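Nava Laundry Cell – Benchmark Station for Cloth Handling
Plurnness Research Equipment

Print this page | E-mail this page

The Nava Laundry Cell is a tabletop station for research on handling cloth with a single robot arm. It was developed to compare ways of training a policy that moves fabric between a basket and a front-loading drum. The cell is supplied as a fixture set with task definitions and scoring software. Arm and gripper are ordered separately.

The task is hard for known reasons. Cloth folds over itself and hides its own edges. The drum opening limits the approach angles open to the wrist, and the lower lip catches any fabric that hangs below the fingers. A policy that picks well from a flat table will often fail at the lip. 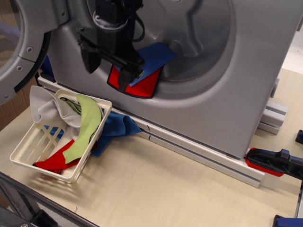 Scoring is done per cloth. A transfer counts when the whole cloth is past the lip and the fingers have opened. A cloth left hanging over the lip scores zero, as does one dropped outside the machine. Each trial has a limit of 40 seconds per cloth, after which the operator resets the fabrics by hand.

The reference policy, Fondis, was trained on 135 demonstrations recorded by teleoperation at the Mendale lab. It uses 2 camera views and no force sensing. In the Mendale tests, adding recovery examples to the training set – cases where the operator lets a cloth slip and picks it up again – improved the score more than adding the same number of clean transfers. The gain was largest for cloths that started in a tangle. Color had no measurable effect.

Results should be reported over at least 10 trials per condition, with the basket position changed between trials. The machine should stay fixed to the table throughout. If it shifts, repeat the calibration before the next trial.

The Fondis weights and training logs are included with the software. Door opening and closing are not scored in the current release; trials start with the door open.

Related items
Nava Drawer Cell
Nava Cable Routing Board
Fondis Policy Tools
Mendale Calibration Kit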